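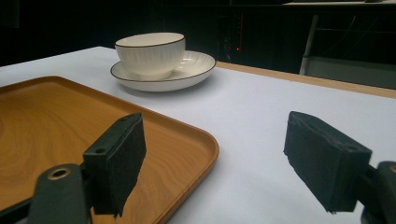 **How long does the Quinlan kettle need before its first real use?** Two full boils, both poured down the sink.

## 3. Descaling and First Boil

The Quinlan leaves the factory clean, in the sense that factories use the word. Set aside part of an evening.

1. Stand the base on a level surface and wind the spare cord underneath. It will not all fit. Leave the rest at the back.
2. Fill to the upper line and press the lever once. Pressing it harder does not boil the water faster – we have tested this at length.
3. Wait for the click, then empty the kettle.
4. Repeat steps 2 and 3.

**Note:** The temperature dial stops at 145 on the Fahrenheit side in Keep Warm mode. Turning it further only loosens the knob.

### Later descaling

Descale every 300 boils, or when the water starts to look like a snow globe.

1. Unplug the base.
2. Pour in one sachet of Valach powder and fill to the lower line with cold water.
3. Leave overnight. Stirring is optional and a little sad.
4. Rinse until the smell is gone, then rinse again.

**Caution:** Do not use vinegar in kettles sold before July. The older lid seal takes it personally and will leak.

**Caution:** Never put the base in water. The warranty covers many things, and this was the first one we crossed out.

Replacement seals are listed under Plumau parts in Section 7.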